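Istora long-term owners: is the Kondness trim worth it over the base car?

Owners' Lounge > Buying Advice

MalshaM_drives
Jul 11, 2023
Hello everyone, and thank you in advance for putting up with a long first post. I have been reading here for weeks while my old hatchback slowly gives up on me, and I've finally narrowed things down to the Istora. I love how it looks, I love that you sit up a little higher without feeling like you're driving a delivery van, and my mother can get in and out of it without a production, which honest to goodness is half the reason we're shopping in this class at all.

My trouble is the trim. The dealer in town (Kanagaratnam Motors, maybe some of you have used them?) has 2 of them on the lot, a base car in gray and a Kondness in that deep blue. The difference between them is $3,000 before any haggling. For that you get the bigger screen, the power tailgate, the larger wheels, the adaptive cruise and the nicer seat fabric. Same engine, same gearbox.

I drive to work and back, mostly town with a stretch of highway, and a few times a year we go up to my brother's place in the hills. I keep my cars until they're worn out. Would you spend the extra, or put it in the bank for tires and insurance? I go back and forth every evening over dinner and my family is sick of hearing it.

Malsha Munasinghe

hillclimb_hank
Welcome, Malsha! You'll find we are all happy to spend your money for you.

I've had the Kondness since they first came out and I would buy it again tomorrow. The adaptive cruise is what sold me. I used to get home from the highway with my shoulders up around my ears, and now I just let the car keep its distance and listen to the ball game. The power tailgate I thought was silly until the first time I came out of the grocery store in the rain with both arms full.

One thing to know is that the ride on the bigger wheels is firmer. I don't mind it, my wife does. If your mother is going to be in the car a lot, take her along on the test drive and make sure you find some bad pavement.

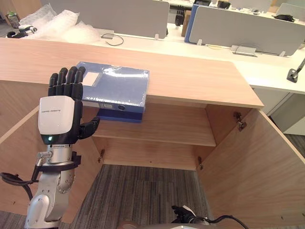
Also ask the dealer which tires are on it. Mine came with a set that hummed like a refrigerator over anything coarse, and when I finally swapped them the car felt a whole class nicer. I sometimes think half the complaints on this board about road noise are really complaints about those tires.

torquewrench_tilly
I'm going to be the voice on the other side, and I say this with affection for Hank, who has helped me through more than one warning light.

Base car, every time. I've got one, bought used, and it has done everything I've asked of it. The smaller wheels ride better, the tires are a good bit cheaper to replace, and there's more sidewall there when you meet a pothole. The cloth in the base car has worn beautifully, too. I have two kids and a dog who believes he is a third kid, and it cleans up with a damp rag.

The screen is smaller, yes, but it runs your phone just fine and there are real knobs for the heat and the fan. In the Kondness the fan speed is buried in a menu. I borrowed one from the dealer while mine was in for a recall, and I spent the whole first morning poking at the glass with my windows fogging up.

hillclimb_hank
Tilly, you can set a shortcut for the fan. I've told you this!

torquewrench_tilly
I shouldn't have to set a shortcut for a fan, Hank. My grandmother's car had a fan knob and she never once read the manual.

Nimal Bandara
Good evening all, and welcome Malsha. I have owned both, one after the other, so perhaps I can be useful, or at least be wrong in a more balanced way.

I started with the base Istora and ran it until a young man on his way to a job interview ran into the back of it at a light. (He was fine, I was fine, and I'm told he got the job.) The insurance paid out well and I went for the Kondness because it was what they had. So I never sat down and chose it over the other, and I think that matters when you hear people praise their cars. We all like to think we chose well.

In town I preferred the base car. It's lighter on its feet and it goes over speed bumps without making a speech. On the highway the Kondness wins comfortably, mostly thanks to the cruise control. It holds the gap nicely and it doesn't panic when somebody cuts in. Mind you, it's a little slow to get going again after traffic stops, so the person behind may give you a friendly toot.
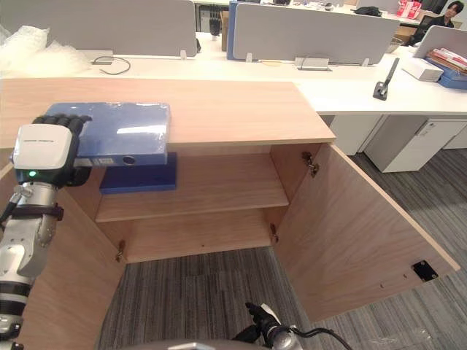

In the hills I would call it a draw. The engine has to work in either one with a full load, and it gets vocal about it. Leave it in the sport setting on the long climbs and it stops hunting between gears. I wish I'd learned that earlier, as my wife and I did a whole summer of trips with the gearbox changing its mind at every bend.

As for your $3,000, you won't see all of it again, but if you keep cars till they drop then resale hardly comes into it. I'd ask myself how much of the week is spent on that highway stretch.

MalshaM_drives
Oh, these are so helpful, thank you! Nimal, the highway part is maybe a third of my drive, and it's the third I dread. Tilly, I will admit the knobs are a big point for me. I sat in both cars again at lunch today and I kept reaching for a dial in the blue one that wasn't there.

Has anyone looked at the Bulska as well? My neighbor keeps telling me I should cross-shop it. He is a very persuasive man and he has a very clean driveway.

gravelroad_gus
Bulska owner checking in. I know I'm on the wrong side of the fence here, I only joined to find out about roof rails and then you were all so friendly that I stayed.

The Bulska drives better. There, I said it. The steering has some life in it and the brakes are easier to be smooth with. It's also smaller in back than you'd think from the outside, and the rear doors don't open as wide, so for your mother I believe the Istora would be kinder. Mine has been reliable apart from a sensor in the tailgate that failed in March and took the dealer three visits to sort out. They kept replacing the latch. It was not the latch.

hillclimb_hank
I'll disagree a touch on the steering. I drove a Bulska before I signed for mine and I found it darty on the highway. I was making little corrections the whole way, and if she already dreads the highway I wouldn't want her in something that needs minding.

gravelroad_gus
Fair. I'd call it alert, you'd call it darty, and we'd probably both be happy in the other one's car after a month.

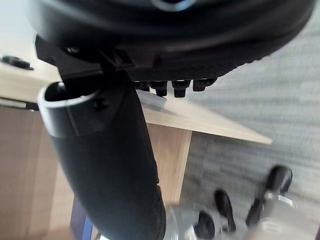

Get used to anything and it becomes the right way for a car to be. My dad drove a pickup with so much play in the wheel that when he finally bought something new he complained it was twitchy, and he kept complaining until he had driven it far enough to love it. All I'd say is drive it before you cross it off. A loop around the block won't tell you much, so ask for an hour and do your own commute in it.

torquewrench_tilly
Seconding Gus on the hour-long drive. Kanagaratnam let me have a car for a whole afternoon when I was looking, and I didn't even buy from them in the end. I felt so guilty I've gone back there for service ever since, and they've been lovely to me, so I suppose it worked out for everybody.

While you have it, put the seats where you'd really have them. Fold the back down, load your groceries, try the car seat if you've got little ones. I'm short, and in the Kondness with the power seat I could get up high enough to see the hood. In the base car I had to get used to not seeing it. I'll give Hank that one for free.

hillclimb_hank
Printing this out and framing it.

Nimal Bandara
Since Tilly has raised seats, let me add my own little sermon, because my back is the reason I have opinions at all. 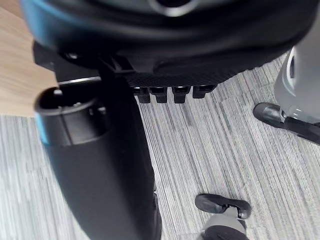 The Kondness driver's seat has the adjustable lumbar and the base car does not, and for a long drive I would rank that above the screen, the tailgate and the wheels put together. Spend a proper while in each one before you judge. Be nosy about car seats. Slide your hand under the front edge of the cushion and see how far it reaches toward your knee. In the base Istora the cushion is a bit short for me, and I'm not a tall man. After 128 miles to my sister's house I'd climb out like a folding ruler.

A wedge cushion helped a good deal, I should say. So if you go with the base car, don't let the seat scare you off, just budget a little for one.

gravelroad_gus
Folding ruler, ha! I have the same trouble and mine's from the Bulska seats, which are firm and flat. A rolled towel behind the small of the back has saved me many a time.

MalshaM_drives
Well, I have homework! I called Kanagaratnam this afternoon and they're letting me take the Kondness for my whole commute and then the gray one the day after, and Mom is coming for both. She has already announced that she likes the blue. I also asked about price and the salesman came down $200 on the Kondness without my even pushing, so I'm wondering what happens if I do push.

Gus, I've promised my neighbor I will drive a Bulska too, so you can both stop worrying.

torquewrench_tilly
Push! Ask them to throw in the floor mats and the first service as well. And try the fan in the blue one while you're moving, before you sign a thing.

hillclimb_hank
Press and hold the climate icon, Malsha, then drag the fan over to the bottom bar. Takes a second. Let us know how your mother finds the ride over the railroad tracks.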